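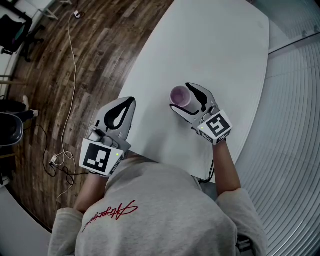

From: Literacy desk, Koster office
To: partners list
Date: 2023-11-03
Subject: Re: Primer printing and the reading classes in Flokau

Thanks to everyone who wrote back after the last message. I'm answering the list as a whole and not one by one, as several of you asked the same thing. The message I'm replying to is quoted first, for those who joined after it went out.

> Our church has supported the Flokau work since May of last year, and
> we have been praying for the Gospel of Mark in particular. At our
> missions evening a question came up that I couldn't answer. If most
> of the adults in Flokau can't read their own language, why print
> anything now? Would it be better to record the text first and leave
> the printing until the schools catch up? We are not trying to tell
> you how to do the work. We have a gift set aside and would like to
> know where it would do the most good. Also, is the primer the same
> thing as the Mark booklet, or are those two separate projects? The
> last letter mentioned both and we got them mixed up.

The last question is the easy one. They are separate. The primer teaches the letters and has short stories in it, mostly local ones about fishing and the market. The Mark booklet is Scripture, and it is a trial edition of the opening chapters, put out so that people can read it and tell us where it sounds wrong. The two use the same spelling, and a delay in one has tended to hold up the other.

On the spelling: the long vowels are settled. The older readers wanted them written double and the teachers wanted a mark over the letter. We tested both in the villages on the river side, and people made fewer mistakes with the doubled letters, so the primer has them doubled. The trial chapters of Mark will be changed to match. Tone is still not marked except in two pairs of words where the meaning goes badly wrong without it.

Now the larger question. Recording is already part of the plan, and the partner churches in Flokau asked for it themselves. But a recording has to be read from something. The reader needs a text that has been checked with the community and by the consultant, and that text has to be written down in a spelling the reader can follow without stopping. Much of the work that looks like printing work is really needed for the audio as well.

There is also what the churches have told us. In most congregations there are a few people who can read, and they read aloud to the rest. A small print run for those readers goes a long way. We are not planning to print a booklet for every household, and I think our last letter may have given that impression. I'm sorry if it did.

The reading classes are going on in seven villages. Attendance drops at harvest and we have stopped trying to fight that. The classes in Vostico meet in the evening after the generator is turned on, the others meet on Sunday after the service. Nearly half of those who come are women who never went to school, and for them the first part of the primer is too fast. The teachers have asked for three extra lessons at the beginning, with bigger type and fewer words on the page. Those lessons have been drafted and are being tried out now.

As to where a gift would do the most good, these are the open needs at present:

Paper and binding for the revised primer. The printer in Brillari has held last year's price for us but has not promised to do so again.

Travel for the consultant check of Mark. The road is usually passable until the rains, and we would like to have the check done before then.

A second recorder and spare batteries. The one we have works, but it goes back and forth between the audio readers and the people collecting stories for the primer – and one group is always waiting.

If your church would like its gift to go to one of these, please write the name of the item in the note when you send it. If there is no note, it goes into the general literacy fund, and we use it for whichever of these comes due first. Receipts go out from the Koster office, not from the field, so please send address changes there.

Two people asked if they may forward these messages. Yes, by email to people you know. Please don't post them on public pages or put them in a church bulletin that goes online. We leave out the names of the translators and teachers on purpose, and we ask you to do the same.

For prayer: the translators are in the middle of the parables in Mark 4 and have not found a good word for the sower's path. The word in the current draft means a paved road, and in the villages it made people laugh. Pray also for the teachers, who have their own fields to look after, and for safe travel to Brillari when the corrected primer pages are taken to the printer.

The next message will come after the trial lessons have been looked over. Questions can go to the list or to the Koster office address as before.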